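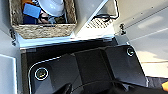

Yvette Cloutier: I read the whole post and I still think a blogger owes people a sentence or two if she's going to vanish. I've followed Trudy Baxter's blog for years. She went from posting most days to 2 posts in all of November, and one of those was a recipe link.

jarrah_fairweather
Posted December 2011

Owes is a strong word. She doesn't charge for it. I quit my own blog for most of a year and the only people who wrote to me were my mother and a guy selling vitamins.

Yvette Cloutier
I'm not saying she should pay us back. I'm saying "taking a break, see you in spring" takes less than a minute to type.

W. Cosgrove
She did say something, on Flukton. A lot of her updates go there now. If you only read the blog you'd miss them. Same with the folks at Naidoo, they post short stuff all day and the blog gets whatever is left over.

rochelle_l
That's my whole problem with Flukton. You can't find anything a week later. Trudy's post about moving her dad into the apartment had 167 comments and I can still pull it up and read every one. Try doing that with a status update.

W. Cosgrove
You can search it.

rochelle_l
You can search the last few days. I tried looking for her thread on the Pastico templates and got nothing.

jarrah_fairweather
Some of us like that it goes away. I went back through my old posts before I took them down and there were 544 of them. I'd have kept maybe a dozen. Half were me complaining about my roommate under a nickname she figured out right away.

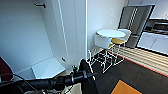
The other thing is that once you have regular readers you start writing for them. I'd have an ordinary day and be working out in my head how to tell it. My boyfriend at the time asked me not to put a dinner with his parents in a post and I was annoyed with him, which should have told me something. When I stopped, I didn't miss the writing for a good while. I missed the comments the first week.

Yvette Cloutier
Okay, that's fair. I didn't know you'd deleted yours. I liked the roommate ones.

rochelle_l
I don't agree about writing for readers being bad. I have under 200 subscribers and knowing they're there is the reason I finish a post at all. Otherwise I'd have a folder of drafts.

W. Cosgrove
Has anyone tried Carnier? It's supposed to copy your short updates into one blog post at the end of the week. That might suit Trudy.

rochelle_l
Tried it. It put them in backwards and dropped the links. Might be better now.

Yvette Cloutier
Please don't suggest it to her. I'd sooner have one real post a month.

W. Cosgrove
Already sent her the link, sorry.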